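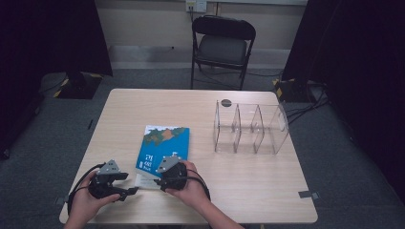
Cakeck Adds Clear Acrylic Desk Organizer to Its Home Study Range

NOVDALE, November – Cakeck, the home storage and stationery company, will begin selling the Kallio desk organizer on Monday. The Kallio is made of clear acrylic and is meant for homes where one table has to serve for schoolwork, reading and household paperwork. It comes in two sizes and will be sold in six stores in the Horkosbridge area and through the company's online shop.

The first production run is 1,000 units. A second run is planned for the new year, and its size will depend on how the first one sells.

Cakeck began work on the Kallio after a customer survey last spring. The company heard back from 599 people who had bought something from its home study range. The survey asked where they kept the books they were using, how often they cleared the table, and what usually ended up left on it. Many wrote that their books had a shelf in another room but stayed on the table all week. Several said they had bought drawer units or lidded boxes and stopped using them within a month.

"People told us they forgot what they had put away," said Ognjen Krasniqi, head of product at Cakeck. "A workbook went into a box on Sunday and the child went to school without it the next morning. We wanted something you could see into from your chair."

The company tried several materials before settling on clear acrylic. Early samples in frosted plastic hid the covers too well, and a wire version let thin workbooks slide through at the corners. Acrylic also wipes clean with a damp cloth. Cakeck advises against glass cleaners and scouring pads, both of which can mark the surface.

The smaller Kallio is intended for paperback workbooks, notebooks and pens. The larger one also takes hardcover textbooks and an atlas of the size commonly used in middle schools. Both are shipped assembled. The base has soft feet so that it can be moved across a wood or laminate tabletop without scratching it.

Saimi Lehtinen, who designed the Kallio, worked on it at an ordinary family table in her own home for much of the summer.

"I kept a pile of my daughter's books next to me and put them in and took them out all day," Lehtinen said. "The first one I made was too deep. You had to lift a book with your fingertips and it would catch on the edge. We made the front lower after that, and then we made it lower again."

Lehtinen said the other question was how much of the table the organizer should take up. An open book needs space on both sides for hands and a notebook, and a small table fills up fast. The finished design is narrow enough to stand at the back or side of a table with a book lying flat in front of it.

Each Kallio comes with a printed card on setting up a shared table. The card suggests keeping only the current week's books in the organizer and returning the rest to the shelf. It also suggests choosing one time of day to clear the table, such as just before dinner, and leaving out any book that will be needed again the same evening. Extra copies of the card will be available at store counters at no charge.

Customers who took part in the spring survey can reserve a Kallio ahead of the sale date using the code in their email. Reserved units will be held at the chosen store until the end of the month. Unclaimed units will then go back on the shelf.

Schools and after-school programs may order in quantity by contacting the Novdale office. Orders from schools will be filled from the second run unless stock remains from the first.

The Kallio can be returned unused within the company's normal return period. Replacement feet will be sold separately from January. Cakeck has no plans at present for a tinted version, though the company said it had received requests for one.

About Cakeck

Cakeck makes storage and stationery products for homes and small offices. Its home study range includes book stands, pen trays, wall calendars and paper sorters. The company's office and warehouse are in Novdale.

Press contact

Press Office, Cakeck, Novdale
Product samples and interviews with Saimi Lehtinen are available on request.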